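Plemorent

A small planner and controller stack for simulated kitchen chores, with the data that keeps embarrassing it.
Last edited 22 August 2021

What it is

Plemorent takes a goal ("door closed", "knob turned to the far end"), looks through a simulated wrist camera, and produces arm motions that sometimes bring that goal about. It has three parts. Clunent is the perception side and turns pixels into a guess about which surface belongs to what. Shao is the planner. Grarnuvel is the low-level controller, and it does what Shao says with a loyalty Shao has not earned.

The names were picked before the parts worked. Changing them now would break every config file we have, so they stay.

What it is not

A product. Also not a benchmark, although two people have asked us for a leaderboard. If you want to compare numbers with somebody, please do it somewhere else and send us the bug reports.

Install

You need Python 3.8, a C++ compiler from this decade, and the simulator you already have a grudge against. Clone the repository, create a fresh environment, and run the setup script from the top folder. Running it from any other folder will appear to succeed.

The renderer works without a GPU. Bring a book.

Running an episode

Start with the command plemorent-run and give it a task file and a seed. Task files live in the tasks folder. Each one names a fixture, a start pose, a goal test and a time limit. The time limit is in simulated seconds, which has caused more mail than the rest of this file put together.

Useful flags:
--seed picks the layout and the start pose together. Yes, they should be separate. See Known problems.
--replay plays a saved action file through Grarnuvel with no planning.
--blind turns Clunent off and gives Shao the true poses. Run this first when something fails. If it fails blind too, leave the vision code alone.
--verbose prints everything. --quiet prints slightly less than everything.

The data

The release holds 24 task files and 33 recorded episodes for each. Every episode stores wrist camera images, joint positions, the commanded gripper opening, and the planner's own opinion of how things were going. The last field is called confidence and should be read as fiction.

Control runs at 12 steps per second. Images are saved on every step, joint positions on every step, and the planner's opinion whenever it has one.

Failed episodes are included and marked as failed. We left them in on purpose, as a perception model trained only on tidy approaches gets very surprised by the rest of life. Episodes where the simulator itself blew up are gone. You can tell they existed from the gaps in the numbering.

What Clunent has to work with

Untextured surfaces are the hard part. The renderer gives us flat shading and soft shadows, and a shadow has an edge just like a panel does. The current segmenter was trained on views with plenty of landmarks in them. It is fine with a handle and a pair of knobs. Up against big pale areas it starts making things up, and Shao then plans politely around a shadow.

Both kinds of view turn up in the wrist camera data: 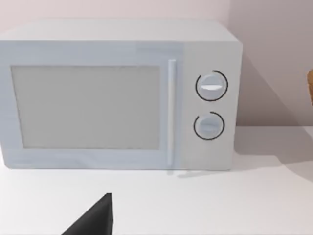
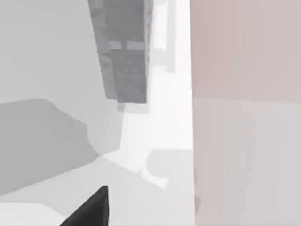 Grebe-style debate on the tracker about the fix is still open. One reply argues that Clunent should skip single images altogether, carry its last good estimate forward using the joint positions, and only speak up again once it finds an edge that moves the way a solid thing would. The same reply points out that Grarnuvel already has the joint positions and has been throwing them away after 6 steps, a number with no comment next to it in the code. We looked. There is no comment next to it in the code.

A branch called carry-forward does some of this. It helps on door tasks and makes knob tasks slightly worse, for reasons we are still blaming on each other.

Known problems

Seeds tie the layout to the start pose. A fix is planned for October and will change every existing seed, so write down what you need.

Grarnuvel overshoots on short moves. Lowering the gain cures it and breaks long moves.

The goal test for knobs accepts a full turn in the wrong direction. Shao found this before we did.

Paths with spaces in them do not work - and we are not sorry.

License and contact

Code is under the MIT license, data under CC BY 4.0. Open an issue with the task file, the seed and the output of --blind. Issues that say only "it doesn't work" will be closed with "we know".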